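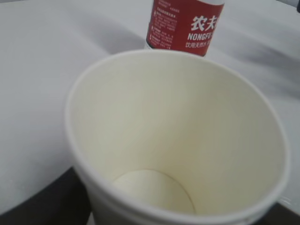

Last edited: Friday, 16:42

Thread: Are "compostable" cups at the Darklow market worth the extra?

fenwick_tea
I run a hot drinks stall and the organisers want all of us on compostable cups by July. The supplier they keep pushing is Citis. A case of 500 costs me noticeably more than the plain ones I get now, and I can't find a straight answer on where the things go afterwards. The leaflet has a leaf on it and the word "responsible" four times. Has anyone looked into this properly, or are we all just paying for the leaf?

mugwump
Paying for the leaf. Most of these want an industrial composter, which means somebody has to collect them separately and drive them to one. Ask the organisers who is doing the driving. I asked at our market and got a long email about values.

plumbline
Bit harsh. The lining on the ordinary ones is plastic, so they don't go in the normal paper bin either. If both sorts end up in general waste you may as well have the one with less oil in it.

mugwump
"May as well" is fine when it isn't your margin. I'd want to see the collection contract before I paid a penny more.

fenwick_tea
That's where I am. I did ask, and was told Clilo would be "handling end of life". Clilo's own page says they take food waste and "some packaging by arrangement". So is there an arrangement? No reply yet.

oldgreywhistle
I had the same run-around. We used a compostable cup for a season and put out a marked bin for them. By lunch it was full of chip trays, nappies and a whole umbrella. The collection firm refused the lot and charged us 70 quid for a contaminated load. Went back to plain cups the week after.

plumbline
That's a problem with the bin though, isn't it? You'd get the same rubbish in any open bin at a market. Ours has a narrow round hole in the lid and it's mostly cups in there.

oldgreywhistle
Mostly. They wouldn't take "mostly".

tansy_r
Can I ask about the cups themselves? I care less about the bin and more about whether they hold up. I had one brand go soft at the side seam with a long tea in it. The seam is the bit to look at when you get samples.

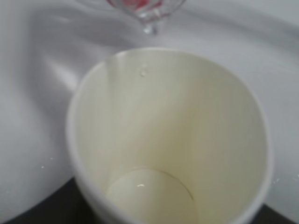
Inside of a plain white paper cup. The join shows faintly on the left.

fenwick_tea
Good point. I've filled a couple of the Citis ones with boiling water and left them on the side. No leaks after an hour, but an hour on my worktop isn't a wet morning with somebody squeezing it in a glove.

mugwump
And what did the supplier say about heat? "Suitable for most hot drinks" is the usual. Which ones isn't it suitable for?

tansy_r
Nasrallah do a thicker one, sold in 600s. Dearer again, but I've had no complaints. I can't tell you whether it composts any better – I never believed that part anyway.

plumbline
Has anyone tried a deposit cup? There's a food hall near me with 900 hard plastic ones on a pound deposit and it seems to run all right.

oldgreywhistle
A food hall has a dishwasher. I have a cold tap shared with the fish van.

plumbline
Fair enough. I still think you lot would grumble if the cups were free.

mugwump
I'd ask why they were free.

fenwick_tea
Update: Clilo rang back. They will take the cups, but only if the market pays for a separate weekly pick-up, and so far the market hasn't signed up for one. I've told the organisers I'll switch when that's in writing. Sticking with the plain ones till then.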